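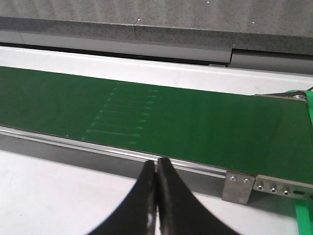 Stemine Bench Conveyor Kit

Small belt conveyor for home robot cells and shared workshops. Green belt, aluminum side rails, motor and speed control included. Ships flat with all screws and brackets. You supply the table and the arm.

The kit is sized for light pick-and-place work with a desktop arm. The side rails sit low so a gripper can reach over them from the front. The belt can run in either direction, and the speed knob can be swapped for a signal from your own controller.

Specifications

Belt width: 5 in
Length between roller centers: 26 in
Maximum load, spread along the belt: 6 lb
Motor supply: 12 V DC, adapter included
Frame: aluminum extrusion with metal end plates
Belt: matte green, replaceable
Hardware: 63 pieces, bagged by step

Assembly

Most people finish in one evening. A set of hex keys and a screwdriver will do the job.

Put the rails together upside down on a flat table, then fit the side plates with the screws left loose. Slide the belt on before you close the second end. Tighten the tension screws a half turn at a time, the same amount on each side, and run the belt slowly between turns. If it drifts, tighten the side it is drifting toward.

Keep motor wires clear of the rollers. Clamp or screw the brackets down before you teach any arm positions – a frame that shifts even slightly will throw off every point you saved.

Working with an arm

Teach the approach height with the belt stopped and the gripper closed. Check clearance over the side rail first, then over the end plates. Parts that roll need a stop or a shallow tray.

Marks on the belt from tape, ink or grease can confuse a camera. Wipe with mild soap and water. Do not use acetone.

Options

Bruvetti photo-eye set, with clamp for the side rail
Loureiro spare belt, green
Nastent leg set, for use off the table

Orders placed after 13 November 2019 ship in December. Replacement screws and rollers are sold separately.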